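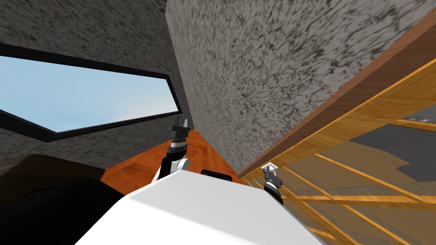 Comparing the two grippers in simulation

I spent most of March on this part, and it was way more fun than I expected! My simulated robot has two arms, so I could try a gripper on each one in the same room – same walls, same wood floor, same tilted camera view. Fung-ping Hsiao wrote the controller (we call it Ogola) and I ran the trials, 1000 in all.

The Cedomis gripper closed on its target 615 times out of its 1000 tries... wait, no, I split them evenly, so read that as 615 good grasps for both grippers together. I still want to rerun the last 200 with a slower wrist – the Sukness one kept overshooting.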